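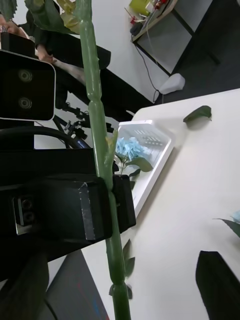
Fake hydrangeas arrive looking like they've been sat on, and in my experience they have been. The good news is that plastic takes instruction well. Start by looking at the stem, because cheap ones give themselves away there long before the petals do. Mine are pale green and glossy, with little bulges at regular intervals that are supposed to be nodes, and a shine down one side that no garden ever produced. A serrated leaf near the top does a lot to distract from all this. Keep your leaves.

This is how I get a vase of blue ones ready for the hall table. Leonora Castillo, who has the real kind growing up her fence, has walked past mine since January without a comment, and I'm choosing to take that well.

What you need

Artificial stems, a few more than you think
A heavy vase you can't see through
Dry rice or gravel for the bottom
Wire cutters (not your good scissors, as I have now learned twice)
A hair dryer
A soft paintbrush
A clear table, preferably a pale one so you can find the bits

Step 1. Lay everything out

Get it all out of the wrapping and spread it on the table, flowers and greenery both. Don't start arranging. You will want to. The point is to see which heads are big and which are small before they're all jammed into a vase and it's too late to care.

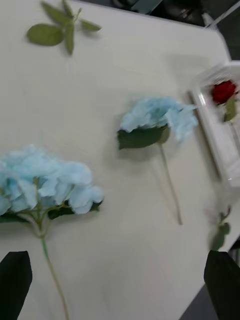 Put the big heads to one side and the small ones to the other. Any sprig of leaves that isn't attached to a flower gets its own pile, and you guard that pile, as it will be filling holes later. I once threw mine out with the tissue paper and had to buy a bag of Ornari fern to make up for it. It looked like a salad.

Step 2. Fluff the heads

Hair dryer on low, a hand's width away, and keep it moving. Open the petals with your fingers from the middle outward. Then stop the heat and hold the shape until it cools. High heat will give you a small blue raisin.

Step 3. Fix the leaves

Warm each leaf the same way and pinch it lengthwise down the middle so it has a bit of a fold. Then bend the tip slightly to one side. Real leaves are never flat and rarely straight, and a pointed one with a curl at the end will pass at two paces. 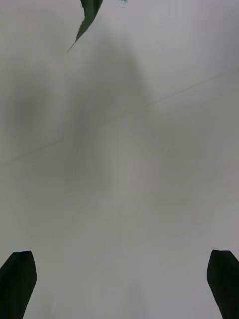 Step 4. Bend, then cut

Bend every stem before you cut anything. A curve eats up length, and you can't put it back. Where small stems branch off the main one, spread them apart gently so the head sits wide - the factory folds them flat for shipping. Cut at an angle if it makes you feel professional. It makes no difference to the flower.

Step 5. Fill the vase

I use 500 grams of rice in the Kudow vase, which stops it tipping when someone shuts the front door. Big heads go in first, low and leaning out over the rim. Small ones go higher, in the gaps. Let one or two stems cross the others on a slant.

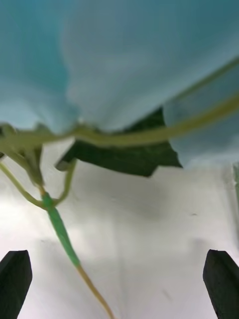

Tuck the spare leaves in last, under the heads and over any crossing that looks too much like plumbing. Turn the vase as you go and check the back, even if the back faces a wall. Dust with the paintbrush every couple of weeks, and don't put water in. My mother-in-law watered hers through an entire summer and said they'd never looked better.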